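We use cookies to remember your newsletter settings. Accept | Manage preferences

Desix hand gripper: first impressions from the trial

In December we received the trial kit of the Desix hand gripper, the tool which our members have asked about most often this year. A person holds it and does a simple task, and the recording is later used to teach a robot arm the same task. Our first exercise was a computer mouse on a meeting table.

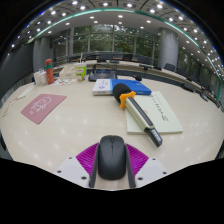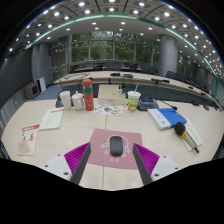
Mouse and pink mat, as recorded with the kit.

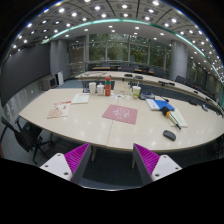
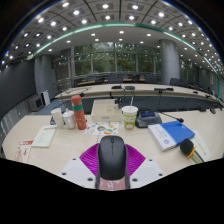
The kit comes in one hard case and weighs less than I expected. Yareli Ventura did most of the recording and made 67 takes before lunch. She found the grip comfortable, but after a longer time her wrist became tired, and she would like a softer handle. The ribbed finger pads are sold separately as well, so a worn pair can be changed without sending the whole tool back.

The software is made by Wiltari. It sorts the takes by task and lets you delete the bad ones, although the menu is slow when the list gets long. We had to restart it twice. The manual is clear in the first chapters and rather poor in the part on calibration, where two drawings seem to be exchanged.

Rental is 400 euros per month with software, or 504 euros if you also want the spare pads and telephone support. The older Tirkov kit, which we tried in spring, costs 700 euros and has a better manual. For a small workshop I would still choose the Desix.

Members who wish to borrow the kit for a few days can write to me at the office. Please mention which tasks you have in mind. Ramanauskas has already reserved it for the second half of the month.

Sarmīte Lukoševičius

You receive this newsletter because you subscribed on our website. Unsubscribe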